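Flusilwood's repair café is back, and it has a proper room this time

If you've been hanging on to a toaster that only does one side, good news! The Flusilwood repair café opens again in July, and it has finally got out of that freezing church porch and into the old Kettani shoe shop on the high street. I popped in while they were setting up and came home with paint on my sleeve and far too many leaflets.

The shop has been shut for 13 months, and I'd rather got used to walking past the brown paper in the window. Now the paper's down, the door's been painted a very cheerful yellow and there's a kettle on the go from the minute anyone unlocks. The lease runs for a year to begin with, at a rent the group says it can manage as long as people keep dropping coins in the jar.

Last year's sessions got through 100 repairs, mostly lamps, zips and bicycle brakes, with one accordion that I'm told took three visits and a lot of swearing. Another 44 things went home still broken, poor things, though the owners at least found out what was wrong with them. I was one of those. My radio is now a very nice doorstop.

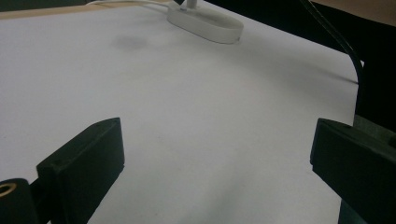
A white tabletop with a rounded corner.

Doors open at ten in the morning and the last item is taken in at half past two, so don't do what I did last year and stroll up at three with a hoover under your arm. You can bring two things each. Small electricals, clothes, toys, clocks and hand tools are all fine. Microwaves aren't, and neither is anything that runs on petrol (somebody did ask about a strimmer, and the answer was a very firm no).

Sewing is the bit I'm most excited about. There'll be a mending corner at the back with its own sign-up sheet, and the wool shop in Vornlow has given a big box of thread and buttons to get it started. If you'd like to learn to darn a sock, you can sit down and have a go yourself, and I fully intend to, as I've got a drawer full of jumpers the moths have been at.

Getting there is easy enough from this side of town. From Iltberg you want the 21 bus, which stops right outside the chemist, and it's a two-minute walk from there past the post office. Parking is a pain, as ever. There's a bike rack round the side, and the step at the front now has a ramp, so prams and wheelchairs can get in without a fuss.

It's free, but you'll be asked to pay for any parts. If you're handy with a screwdriver and have a spare morning, they'd love to hear from you too. Just pop a note through the yellow door.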